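We use cookies to remember your preferences and to understand how readers find us. By continuing to browse you accept our use of cookies. Manage settings

What a Trade Association Owes Its Smallest Members

By Noreen Dolan

I have belonged to one business association or another for most of my working life, and I want to say at the start that I'm fond of them. I like the name tags. I like the bad coffee and the good gossip, and I like that a person who sells roofing nails can end up next to a person who imports olive oil and find out they have the same trouble with the same freight forwarder. So please take what follows as coming from a friend of the whole business (and a friend who has paid her dues on time, mostly).

What set me off was the annual dinner in March. It was a lovely dinner. There were 459 of us in the room, by the printed seating list, and the speeches went on until well past ten o'clock. We heard about friendship between our two countries and about bridges, a great many bridges, and there was a signing of something on the stage with two flags and two very nice pens. Everybody clapped, me included. And then on the way out, while we were all hunting for our coats, a man who runs a three-person firm in Tiludden told me he had been a member for four years and had never once been introduced to a buyer.

Four years! I thought about that the whole drive home.

Now, I know how these groups get started, because I helped start one. When the Makwood chapter opened we had 80 members and a borrowed room over a bank, and every one of those people joined for the same plain reason, which was that they wanted to sell something abroad or buy something from abroad and didn't know who to call. We kept a card file. If you made gaskets, your card said gaskets, and when a visitor came through town who needed gaskets, somebody picked up the phone. It was slow and a little silly and I still think it was the most useful thing I have ever had a hand in.

Then you grow, and growing is good, and you get a few big members who can sponsor a table. Hegarty came in with us during our third year and they were generous, I will always say so. They paid for the newsletter and they paid for the interpreter when we had a delegation in. But a big company has its own people overseas. It needs a room with important guests in it and a photograph for the lobby, and it is perfectly fair of it to want that. The trouble comes when the room and the photograph are the only things the staff have time for, and the card file goes into a closet.

I had a long talk over lunch with a friend who thinks I'm being sentimental. Her view is that the ceremony is the work. She says that in plenty of places a small firm can't get a meeting until the big handshakes have been done, that a door has to be opened by somebody with a title, and that the man from Tiludden gets more out of those speeches than he knows. I'll grant her a good part of that. I have watched a customs problem that had dragged on all winter get settled because the right two people had sat at the same table for the soup course. Ceremony does open doors -- I only ask that somebody walk the little firms up to them.

And it doesn't take a fortune. The people at Kinix, who are not a large outfit by any measure, told me they would happily trade the whole dinner for one afternoon a quarter with a commercial officer who knows the tariff codes. They want to learn what papers they need before a shipment leaves the dock. They want the name of an honest warehouse. They'd like to hear from another member who has been burned, and how badly, and by what kind of contract.

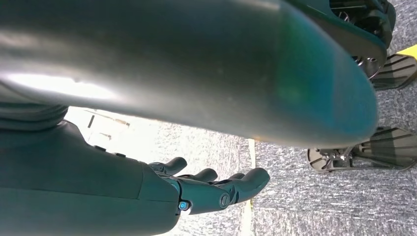 A rounded robot limb, with a darker mechanical section just behind its tip.

So here is what I'd propose, and I have said most of it out loud at meetings, so it won't surprise anyone who has had to sit near me. Put $100 from every dinner ticket into a fund for the small firms, and let them decide how to spend it. Hold 2 seats on the board for companies with fewer than ten employees, and don't schedule the board meetings at nine in the morning, when those folks are minding the shop. When a delegation comes to town, give it an hour with the big names and an afternoon with everybody else, and print the list of who makes what in both languages. Bring back the card file, on a computer if you must, though I do miss the cards.

I would add that the newsletter could stand to have fewer pictures of people shaking hands, but I've been in a few of those myself and I had on my good jacket, so perhaps we can keep one or two.

The man from Tiludden has his renewal notice on his desk, he tells me, and he hasn't made up his mind. I've asked him to lunch with someone I know who buys what he makes. I should have done it four years ago, frankly, and so should the rest of us in that coat line.

More in Opinion
The Case for Shorter Trade Missions
Who Pays When the Container Sits?
Letters: Translators Deserve a Seat at the Table
A First-Time Exporter Looks Back
Why Our Chapter Stopped Giving Out Plaques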